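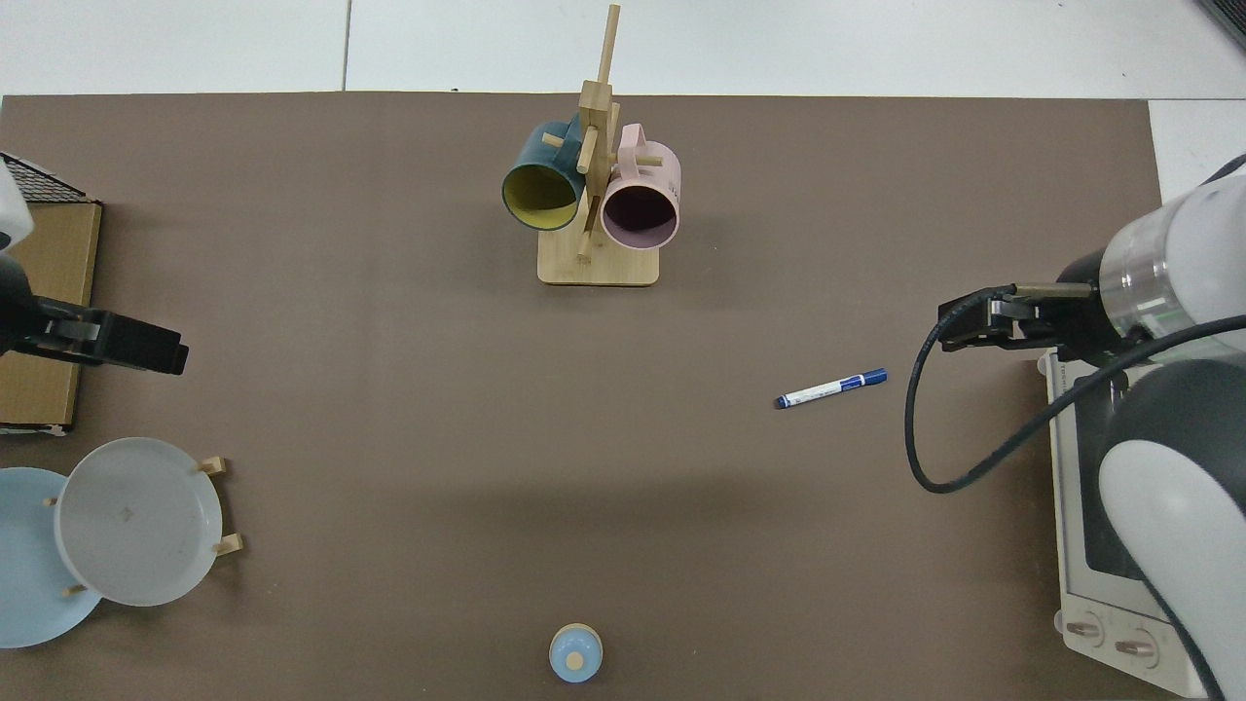 Tirkus mug tree in light wood, with two mugs on the pegs. Mugs and plates not included.

Tirkus Mug Tree
Item 3000

If your mug cupboard is anything like ours, there is always one cup at the very back that you have to move all the others to reach, and it is always the one somebody wants first thing in the morning. The Tirkus is our answer to that (well, a good part of it). It's a simple wooden stand with a rectangular base, one upright post and short pegs coming off the sides, and it keeps the mugs you use every day out on the counter where you can grab one with your eyes half closed.

We have sold mug trees for a long time and have been fussy about them the whole way through. Plenty of them have a small round foot that looks lovely in the store and then rocks the minute you hang something heavy on one side. The flat rectangular base on this one gives it a steadier stance, and it tucks in nicely along a wall or next to the coffee maker. The light wood goes with pretty much any color of mug you own, which is handy if your collection has grown up one birthday at a time, a teal one here and a pale pink one there, and nothing really matches anything else.

How to hang your mugs
Slip the handle over the peg and let the mug drop until it rests by itself. It will tip so the opening faces down or out to the side, and that's how it should sit. Try to load the two sides evenly, especially with big stoneware mugs, and start with the heaviest on the lower pegs. Handles that you can get two fingers through will generally fit just fine. Very tiny espresso handles can be a squeeze, so if those are your everyday cups, please measure before you order!

Care
Wipe with a damp cloth and dry it right away. Please don't put it in the dishwasher or leave it standing in a puddle by the sink, wood really doesn't like that. Once or twice a year, a little food-safe oil rubbed in with a soft rag will freshen up the color. We like to do ours in January, when the holiday dishes have finally gone back up on the high shelf and there's room on the counter to work.

In the box
Base
Post with pegs already fitted
Screw and small hex key

Putting it together takes around 8 minutes if you stop to read the leaflet, and a good deal less if you don't. Snug up the screw again after the first couple of weeks of use.

Details
Weight: 496 g
Finish: clear, matte
Color: light wood
Made for us by: Van Hecke
Warranty: 2 years

Goes well with
Tidelel Dish Rack, a wooden rack with short pegs that holds your plates upright. People often buy the two together for a small kitchen, one for the cups and one for the plates, and they look very much at home on the same counter.
Plirnthorpe Tea Towels, nice big cotton ones, good for drying mugs before they go up on the pegs.

Shipping and returns
The Tirkus ships flat in a cardboard box with paper padding. If it isn't right for your kitchen, send it back to us unused within the return period shown on your order slip, with the screw and the key in the bag they came in. If a peg ever works loose, write to us before you reach for the glue and we'll send you a new post under the warranty.

Page updated December 22, 2025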